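FOR IMMEDIATE RELEASE

Grallari opens secondhand kitchenware room on Camacho Street

HATETOW, Sat 23 February - Grallari, the housewares resale shop, opens its new kitchen room today. Doors at 9. Bowls, pots, baskets, trays, all of it used, all of it washed and checked before it gets a price sticker.

The room takes over the back half of the old Trumance bakery, built in 1948. Tile walls kept. Ovens gone. New shelving, new lights, a proper sink area for the cleaning side.

More than just plates

Opening stock is 600 pieces. Mostly everyday stuff, some with patterns, plenty plain. Chipped rims don't go out on the shelf, they go in the craft bin by the door. Mixing bowls and small serving bowls start at $2. Larger containers are priced one by one.

Donations are taken at the side door during open hours. Please wrap anything breakable and keep lids with thier pots. No knives, no electric items for now.

What's coming through

Bowls have been the biggest group so far, white ones most of all, a good few with blue decoration on the outside. Big pale containers and plastic baskets are also in demand, and the shop would like more of both.
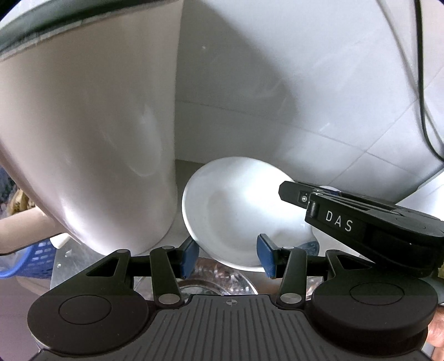
Hours and contact

Open Tuesday thru Saturday, 9 to 5. Street parking only. First 300 shoppers get a free cotton dish towel, one per houshold. A second delivery of stock is planned for April.

Press questions: Grallari front desk, Camacho Street, Hatetow.

###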